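Pastmont loader / gripper aperture estimation
September 12, 2026

Picking up from the February note on the aperture drift. The symptom is the same: the width estimate from the wrist camera disagrees with itself between adjacent episodes by up to 4 mm at the fully open position, and the policy trained on it learns to close early. The Pinheiro set is affected worst. The Jiltberg set much less, probably due to shorter episodes.

Went through the loader first. The width is computed from the pixel distance between the two pad centers, then passed through a per-device lookup table. The table is selected by a device key in the episode header. If the key is missing, the loader falls back to the default table without logging anything. Of 3,973 episodes in the current index, 300 have no key. So that is one bug, and it is ours. Changed the fallback to raise, and added a --allow-default-table switch for anyone who needs the old behavior.

That does not explain all of it. Episodes with a valid key still show a step whenever the estimator is restarted in mid-session. Cause: the first frame initializes the open-width reference, on the assumption that the fingers are fully open. If they are partly closed at that moment, everything after it is scaled wrong. Replaced with a running maximum over the first 700 frames, frozen afterwards. Offline only. The live path cannot wait that long and still uses the stored value from the last clean run.

Second problem, in two-hand recordings. The pad detector is a color threshold in HSV followed by a largest-blob pick on each side of the center line. With the other gripper in view, its blue edge can pass the threshold, and the left blob sometimes snaps to it. Same with anything light blue on the floor. The width then jumps for a few frames and comes back. The median filter hides short jumps and smears long ones, which is worse than leaving them in.

What I tried:

Tighter hue band. Helps under the bench lights, loses the pads entirely when auto exposure pulls down. Reverted.

Fixed search windows for each finger. The fingers only move along one path in the image, so a pad cannot appear outside it. Built the windows from a single open-close sweep per device and stored them next to the lookup table. Removes nearly all the jumps in the episodes I replayed. Kept.

Pivot pins as a second cue. They are easy to find at close range and the geometry is rigid, so the angle between pins gives the opening directly. Specular highlights make it noisy. Left in the branch behind a flag, not merged.

Undistortion order also needs fixing. Gomgate undistorts the full image and then detects; the loader detects and then undistorts only the points. Results should agree and they do near the center, but Gomgate resamples to a smaller image first, and with this lens the error grows quickly toward the corners. Moved both to points-only. It is faster as well, though I did not time it properly.

Reprocessing is running on the Pinheiro set now. Do not train from the cache directory until the version stamp changes -- the old and new widths are in the same field and nothing downstream will complain.

Still open:
- the live path reference value, see above
- sweep files missing for two of the devices
- decide whether episodes without a key get dropped or assigned by hand
- add a two-hand episode to the regression set, with the second gripper close to the notepad and its blue edge in view
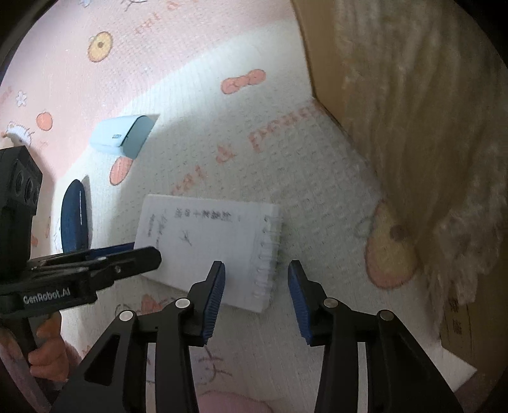 For the regression test I want the check done per frame against hand-marked pad centers, not on the episode mean. The mean passed on the broken version too. Marking format is the same JSON as for the Jiltberg clips, with one added field for which gripper the camera belongs to. Will write the converter once the reprocessing is through.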